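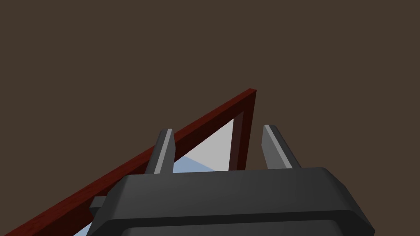
Dark grey gripper against a brown background. Computer rendering.

Flekside Stud opens its autumn foal day to visitors in September

Connemara mare Julludia will be shown with her new filly at Clodley

CLODLEY. Flekside Stud will hold its autumn foal day on a Tuesday in September, and for the first time the day is open also to visitors who are not members of the breeders' circle. The gates open in the morning, and the first foals will be led into the ring shortly before ten. The stud has received 13 entries for the foal class, all of them Connemara ponies bred in the Clodley district.

The foal day was until now a small meeting between breeders who know each other well. They looked at the young stock, spoke about the next covering season and went home. In the last years the stud was often asked by families and by riding schools if they could come too, and this year the answer is yes.

"People buy a pony when it is four or five years old and already under saddle, and they have never seen how it starts," says Larasati Oei, breeding manager of Flekside Stud. "We would like to show them the foal beside its mother. You learn a lot about a pony when you have met the mare."

The best known mare of the day will be Julludia, a grey with a deep shoulder and a very calm character. She has worked under children, has jumped in small competitions and has given the stud two fillies and one colt. Her youngest filly was born in spring and will be shown outside the competition, as the stud does not wish to be judged in its own ring. Both elder foals of Julludia stayed in the district. The colt was gelded and goes now in a riding school, where he is used for the beginners' lessons as well as for hacking out.

The foals will be looked at by two judges, Vaughan Kingi and Benvinda Vilela. Mr Kingi has bred ponies for many years and gives special attention to the limbs and the feet. Ms Vilela comes from the dressage side and will judge the walk and the trot. Each foal receives a written comment, which the owner may take home the same day. Marks will not be read out over the loudspeaker.

"A foal of four months changes every week," says Ms Vilela. "On one day he is higher behind than in front, then he grows again and looks quite different. I prefer to write to the breeder what I have seen in the movement. A low number in front of many people helps very little."

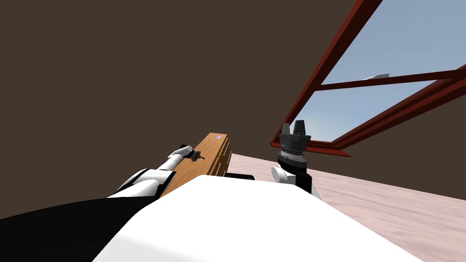

After the foal class there will be a break for lunch, and in the afternoon Tayla Goodwin will give a demonstration about the first handling of young ponies. She will show how a foal is made used to the head collar, how the feet are picked up for the first time and how mare and foal are led together on a narrow path. The demonstration takes 3 quarters of an hour, with time for questions afterwards. Ms Goodwin works only with quiet hands and a soft rope, and she asks the visitors to stay behind the rail and to keep their dogs at home on this day.

The third part of the programme is the Prendergast Cup for the best brood mare with foal at foot. The cup was given to the stud by the Prendergast family, who kept Connemara ponies on the neighbouring farm, and it has been awarded each year since. The winner keeps the cup until the next foal day and receives also a free covering from one of the Flekside stallions.

The stallions themselves will stay in their own yard and will not be shown together with the mares. Breeders who would like to see a certain stallion can make an appointment for the late afternoon. For mares that come from outside, a current health certificate must be shown at the gate, and mares and foals without passport cannot be unloaded.

Seats are limited. The stand beside the ring has place for 204 people, and standing places are available along the long side. Entry is free for children under twelve. Hot drinks, soup and cake will be sold in the barn, and the money from the cake table goes to the young handlers' group in Clodley, which needs new hats and gloves for the winter.

Visitors who come by car are asked to use the lower field, as the upper yard is kept for trailers and lorries. When it has rained much, parking will move to the hard ground behind the hay barn, and signs will be put out.

About Flekside Stud
Flekside Stud breeds Connemara ponies for sport and for family riding. The mares live in groups on the hill pastures of Clodley from spring until late autumn, and the foals grow up there together until they are weaned.

Press contact
Marlene Hellwig, Flekside Stud, Clodley
Journalists who wish to attend the foal day are kindly asked to tell Ms Hellwig in advance. Interviews with the judges are possible during the lunch break.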